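Visits > Factories and Workshops > Stone > Grewal

Open day at the Grewal stone works, Dundora

Grewal opens its works in Dundora to the public once a year, in June. I went on the morning tour, which started at 9:30 and was led by Zdzisław Cieślak, the yard foreman. It cost nothing, but you had to put your name down ahead of time at the front office. 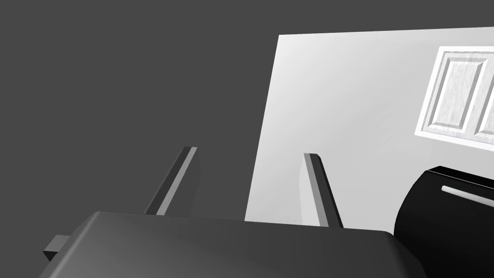
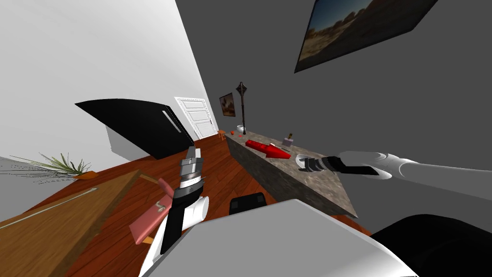
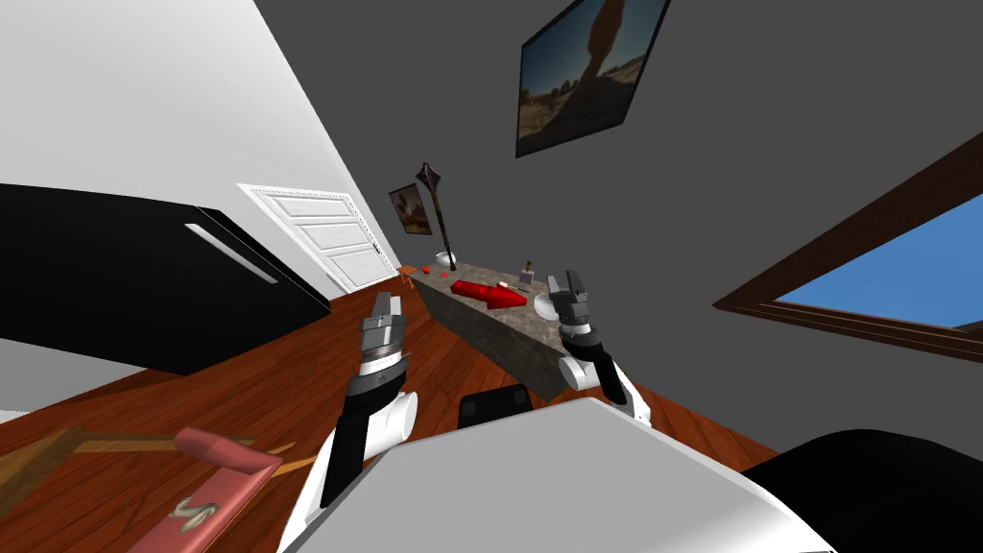
The firm cuts and finishes stone for kitchens, shop counters, steps and windowsills. It started in Pestby as a monument yard and moved to Dundora when the old site flooded for the second time. Most of the work now is kitchens. The speckled gray granite on the long counter is the kind of look people ask for most, according to Cieślak, and he put it down to crumbs. A plain black top shows everything. A speckled gray one can go until evening before anyone reaches for a cloth. He has black at home and regrets it.

We began outside with the slabs. They stand on edge in steel racks under an open roof, sorted by color and then by thickness. There were 141 slabs in the yard that morning — the number is chalked on a board by the gate and changed whenever a truck comes or goes. Customers are encouraged to walk the racks and pick their own slab, and a strip of masking tape with the family name goes on the edge once they have. Cieślak wetted one with a hose to show how much darker it would look after sealing. He said most complaints come from people who chose from a small sample and never saw the whole piece.

The saw shed is the loudest part of the works, and ear protection is handed out at the door. The bridge saw runs on a track above a flat bed, with water pouring over the blade the whole time. The water keeps the blade cool and holds down the dust. It drains to a settling pit behind the building, and the gray sludge is dug out and hauled to a landfill near Drorkstead. We watched a sink opening being cut. The straight sides were done with the saw and the corners with a core bit, and the waste piece was lifted out by two men with suction cups.

Polishing is done in the next room. The edges go through a series of pads, each one finer than the last, and the final pad feels almost like cloth. A straight edge is run on a machine. Curves and inside corners are still done by hand, and there was a woman working on a curved bar top who had been at it since seven. She let us feel the difference between the finished part and the part she hadn't reached. I would have guessed they were different stones.

Seams got more questions than anything else. The shop tries to keep any single piece short enough to carry through a normal house, so an L-shaped kitchen nearly always has one. The two edges are glued with a tinted resin, pulled together with clamps and scraped flush. Cieślak had a sample joint on the bench and passed it to us. I could find it with a fingernail but had trouble seeing it from standing height.

The last stop was the offcut bin by the loading door. Pieces too small for a vanity are sold for cash, and several people on the tour bought one for a pastry board. I took a piece of dark green, which was heavier than it looked and made for a slow walk back to the car.

The tour lasts until lunch. Wear closed shoes, as the saw shed floor is wet. Parking is on the grass across from the gate, and the Dundora bus stops at the end of the lane.

Previous visit | Next visit | All visits | Map | Contact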